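## Getting cloudy cups and tumblers clear again

If you live with hard water like we do, you'll know the look – everything comes out of the dishwasher wearing a sort of grey bloom, and no amount of polishing with a tea towel will shift it. I put up with mine for years before my neighbour set me straight with a bottle of plain white vinegar!

Pour 300 ml of vinegar into the washing-up tub, top it up with warm water, and lay the cups on their sides so they fill properly. Leave them for 26 minutes (I go and hang the washing out), then rub gently with a soft cloth, rinse, and stand them upside down on a rack.

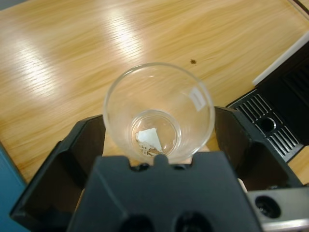 *A clear cup on the timber tabletop.*

Please don't use a scourer on plastic, however tempting it is. The fine scratches hold the grime and you'll never get that colour back to clear. For lipstick, a dab of bicarb on a damp finger does nicely, and the same paste is lovely on tea-stained mugs too.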